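August 26, 2020
By Sumaiya Paul

Nurkholm desk lamp: long on promises, short on reach

I don't trust lamps that come with a list of benefits. The Nurkholm's box says it will sharpen my focus, rest my eyes and help me sleep, and I bought it in spite of that, mostly to replace a clip-on Tam that had started to droop. I've had it on my desk for six weeks. My focus is much as it was.

It costs £172, and for that you get a heavy round foot, a two-part arm and a flat head with a row of LEDs behind a frosted cover. There's no plug in the box, just a lead with a USB end. For the price of a decent office chair, second-hand, I'd expect a plug.

Putting it together

Three screws and a hex key. The leaflet is all drawings and the second one is wrong: it shows the arm going in with the slot facing you, and if you do that the head ends up pointing at the wall. Ya-wen Wei, who has the same lamp in black, made the same mistake and had hers on backwards for a fortnight.

The light

Fine, mostly. The warm setting is pleasant for reading and the middle one is what I use for paperwork. The coldest setting is the one the makers shout about, "daylight for deep work", and it made my kitchen feel like a dentist's. Brightness goes up and down by stroking the top of the head, which gets warm. Half the time it takes a dusting as an instruction and turns itself off.

Then there is the app, Lumatora, which you need for the timer and for nothing else I could find. It wanted an email address and my location before it would switch a lamp off at ten o'clock. I deleted it and used my hand.

Reach

My real complaint. The arm looks long in the shop pictures, but the lower joint won't lean past a certain point without the foot starting to tip, so the far side of a wide desk stays dim. I kept dragging the whole lamp across to see the far side.

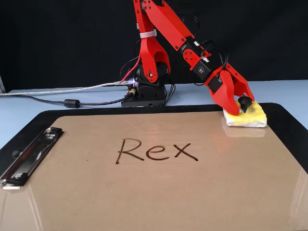 Should you buy it?

If your desk is small and you find it in a sale, perhaps. At full price I'd look at the Jeklow, which has a plainer head, a proper clamp and a switch that clicks. The claim of 2000 evenings of use before the light fades I can't test, and I'd like to know who did. Mine is going to the spare room, on the warm setting, next to the bed.

Recent reviews
Jeklow clamp lamp, one winter on
Are footrests worth the floor space?
A cheap monitor stand that wobbles
Desk fans for people who hate noise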